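February 2026
By Jabari Shirima

By the time Brekke had been given the folding job, the whole of the second floor at Cosach had an opinion on it. The planner, everyone agreed, was a lovely piece of work. It would take a towel, think for a moment, and lay one half over the other as sweetly as anybody's grandmother. Dark cloth was another matter, and Irudov, who had written the perception code and was fond of it in the way one is fond of a difficult uncle, had taken to bringing in his own black things from home to try.

"It sees one layer," he said, scrolling back through the log to line 1063. "There are two, plain as you like, and it sees one."

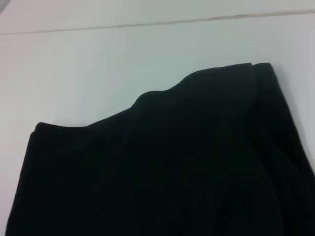 Brekke pulled her chair over and put her tea down somewhere she would certainly forget it. She had a notion that the trouble was in the threshold, which somebody had set at 7 one April and left alone ever since, and she said so, gently, for she suspected the somebody was sitting beside her.

Irudov was quiet for a bit. Then he changed it to 2 — grumbling, but he changed it — and started the run again.

They watched the corners come up on the screen, first the upper one and then, a little shyly, its neighbour.

"Well," said Irudov, and went to find her tea.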